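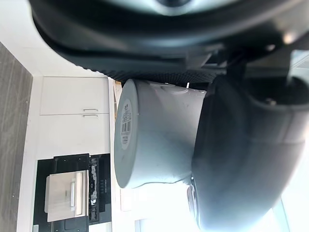
Heather Pirihi put it to us in the second interview that the lifting was never the bad part of the job, it was the reading. Every label, every container, all shift. Same point in most of the other transcripts.

Figure 3. Gripper closed on a white container, barcode on the base.

4.2 What changed for staff

Site: the Rirero test kitchen. Arm installed in July, scheduling by Skaseck. Before that, one person per shift pulled containers, read the code, put them back. 300 containers on a full day. Now the arm does the pick and the scan, and staff get a list of what it couldn't do. In the first week logged, 127 items on that list. Mostly labels the scanner rejected, some bad grasps, a few with no reason given (see 4.4).

So less reading, more interupting. Seven people interviewed. Five said they liked the change, two wanted the old rota back. Complaints were about timing: the list comes in bursts, and cooking stops while somebody clears it. Also who gets the blame for a wrong scan. Under the old setup you signed for your own shelf. No one signs now, and the shift lead ends up answering for it.

Training was one afternoon. Not enough according to all of them, incuding the ones in favor. Pay grade unchanged. We did not get the overtime records in time for this version, so nothing on hours here.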